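Chapter 7
When the Log Says Everything Went Fine

On 23 January 2019 a two-armed sorting cell at Pakico stopped in the middle of a run. The log reported 392 successful grasps and no faults. Liesbeth Martens, the engineer on shift, read it twice and did not believe it. Students should learn to do the same.

A "successful grasp" in that software meant only that the fingers had closed and the motor current had risen. It did not mean the right object was held, or that it was held safely. Fingers that close on the wall of a bin draw current too. So do fingers that close on two handles at once.

The supplier, Plistov, blamed the cutlery. Its manual promised 1000 cycles between inspections, a number for which Essam Hajji, who reviewed the case, could find no test record at all.

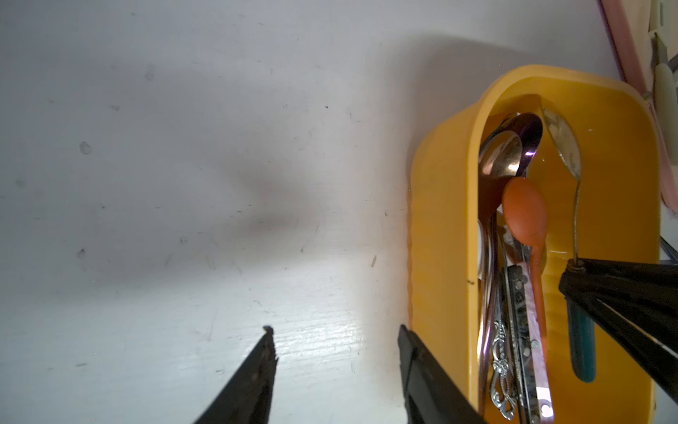
Cutlery is a hard case, I grant. Shiny metal confuses depth sensing, and thin handles lie tight against each other. But these facts were known before the cell was sold. A stop that leaves a utensil clamped over a bin is a safety matter, whatever the log calls it, and someone will reach in to clear it.

7.1 What counts as a fault?

Start with the vendor's definition, then ask who wrote it and what it leaves out.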